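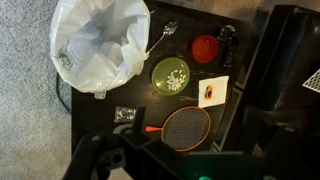 Daichi Furukawa: Could we please move the e-stop check to the top of the sheet? I was halfway down the page last time before I got to it, and by then I'd already had my hands on the table. Also I love the new table items, keep them coming!

Done, Daichi, and thank you, it's item 1 now. The rest of you, please add your notes under the item they belong to and put your name on them. Mine have no name.

ORAKZAI STUDENT ROBOTICS CLUB
Table Clearing Project, pre-run safety checklist with comments
April 2018, sheet 15
Filled in at 1715, arms powered, motion locked

1. E-stop pressed and released, both arms stop
OK. Pressed it from the sofa side and again from the door side. The click is very satisfying. Whoever holds the button does nothing else during a run: no phone, no notes, no handing out snacks.

2. Base and platform bolts
OK. Went over all of them with the long hex key and got no movement anywhere. The key goes back in the Honditex box, please, I found it in a coat pocket.

3. Status lights
OK. Green. If you see any other color, stop and read the card before you touch anything.

4. Wrist and elbow cables
OK with a comment. Move the wrist by hand through its full turn and watch the loop the whole way round. It should never go tight. It got close at one end of the turn, so I've asked for one more clip.
Yoshinori Tanabe: Clip is in the Eltell drawer. I'll fit it before the long run and then we do this item again from scratch.

5. Gripper fingers
OK. Pads clean, nothing stuck in them, both close evenly on the test block. Fingers of the human kind stay out from between them even with motion locked. I know it looks slow! It's stronger than it looks.

6. Trash bag seated on the bin
OK on second try. The bag has to be folded right over the rim, with no long flap hanging where the gripper passes. A loose edge can get pinched and then the whole bin goes for a ride. 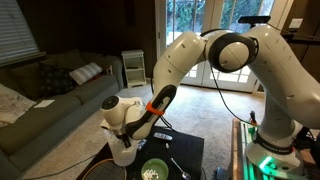
Item 6, gripper at the bag.

Yoshinori Tanabe: Can we run the bag move at the slow setting until everyone has had a turn on the button? I'd feel better about it.
Yes, agreed. Slow setting for the bag until May, then we talk again.

7. Table items
OK. Light things only. The racket, the spoon, the remote and the green dish are all approved. No glass goes in the gripper. No knives, no scissors, no open drinks. If you bring something new (please do, the odd shapes are the best part) write it on the back of the sheet first.
Daichi Furukawa: Does the racket count as a long item?
It does, good catch. Long items get a practice pass with the gripper empty, and I want the person on the button a full step further back.

8. Floor and walkways
NEEDS WORK. There's a black cable crossing the carpet in front of the sofa, right where people walk when they get excited and want a closer look. I do it too. Cable cover goes on before anyone else comes in. Bags and shoes belong in the hall.

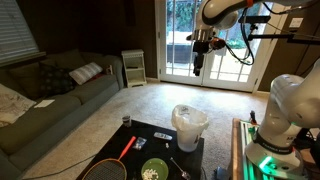

The gap between the coffee table and the platform also stays clear of people for the whole run. If something drops there, leave it. Press stop, wait for the arm to settle, say "stopped" out loud, hear it back from the button person, and only then go in. I heard everybody do this properly at the last meeting and it made me really happy.

9. Arm clearance
OK. Ran the Pukix program in simulation first, then with an empty gripper at the slow setting. Neither arm comes near the other or the mounting bar. Any change to the program, even a tiny one, means doing this item again.

Result: 2 things open, the clip at item 4 and the cable cover at item 8. No full-speed run until both are signed.

Yoshinori Tanabe: Item 4 signed once the clip is on, I'll bring the sheet.
Daichi Furukawa: I'll take item 8. And can I have the button next time?
You can. Read the card tonight!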